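Bouclier de blocage Sendumow — football américain, juniors et seniors

Marque : Simine
Référence : 954
Hauteur : 70 cm
Prix : 297 € la paire
Disponibilité : en stock, fiche mise à jour le 25/04/2024

Le Sendumow est un bouclier tenu à la main pour l'entraînement des lignes offensives et défensives. Nous le vendons par paire, parce que les clubs nous le demandaient presque toujours ainsi. Il convient aux exercices de premier contact, au travail des mains et aux ateliers en un contre un. Pour le plaquage au sol avec élan complet, il faut prendre un mannequin, le bouclier n'est pas prévu pour cela.

La mousse est en deux densités. Du côté du joueur qui frappe, elle est plus souple sur les premiers centimètres. Du côté du porteur, elle est ferme, et l'avant-bras reste protégé même si le coup arrive de travers. Les deux poignées sont cousues dans la housse et reprises par une sangle qui passe derrière la mousse. Une troisième poignée, en haut, sert pour le transport.

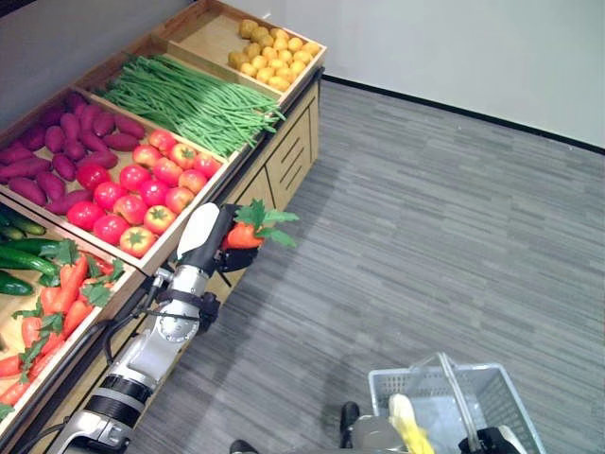
Peut-on laisser le bouclier dehors pendant la nuit ?

Il vaut mieux le rentrer. La housse supporte bien la pluie pendant une séance, mais la fermeture se trouve en bas et l'eau peut y entrer si le bouclier reste debout dans l'herbe mouillée. Si cela arrive, ouvrez la fermeture et laissez sécher la mousse à plat, loin d'un radiateur.

Choisir la taille

Le modèle de cette page est celui de 70 cm. Il va de la taille jusqu'au haut de la poitrine pour la plupart des seniors. Chez les plus jeunes il couvre davantage le corps, ce que les entraîneurs apprécient, seulement le porteur doit faire attention à ne pas cacher son visage derrière. Le bord supérieur reste toujours sous le menton.

Pour un effectif complet, nous conseillons sept pièces pour la ligne : cinq pour le front et deux en plus pour les linebackers. Comme la vente se fait par paire, la septième peut être ajoutée à l'unité sur demande écrite, au même tarif proportionnel.
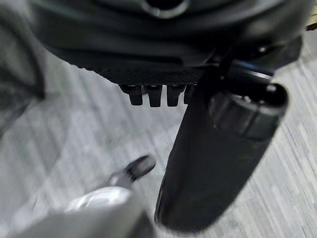 Mallia

J'ai utilisé l'ancienne version pendant trois saisons avec l'équipe de Sedgwick, avant de travailler à cette fiche. Le défaut était connu : les coutures des poignées lâchaient vers le mois d'octobre, quand on reprenait les séances lourdes sur terrain gras. La sangle arrière a été ajoutée pour cette raison. Sur la version actuelle, nous avons fait plus de 297 répétitions de blocage avec la même paire, et les poignées tiennent. La housse, par contre, marque vite. Le blanc devient gris, et le noir me semble un meilleur choix si le club n'a pas de couleur obligatoire.

Il faut aussi parler du poids. Le bouclier est un peu plus lourd que celui d'avant, et un porteur fatigué le baisse sans s'en rendre compte. Changez les porteurs souvent. 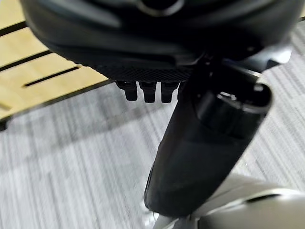 Quand le bouclier descend, le bloqueur descend avec lui, il plie le dos au lieu de plier les genoux, et c'est une mauvaise habitude qui se corrige difficilement après. Je fais donc tourner les rôles après chaque série courte — même chez les seniors, qui disent toujours qu'ils peuvent continuer.

Entretien

Éponge, eau tiède, savon doux. Pas de nettoyeur à haute pression. La housse se retire et peut se commander séparément.

Livraison et retour

Expédition en un seul colis. Le retour est accepté si la housse n'a pas été marquée au nom du club. Pour une commande groupée de plusieurs catégories, écrivez-nous avec le nombre de joueurs et les coloris souhaités, nous répondons par un devis.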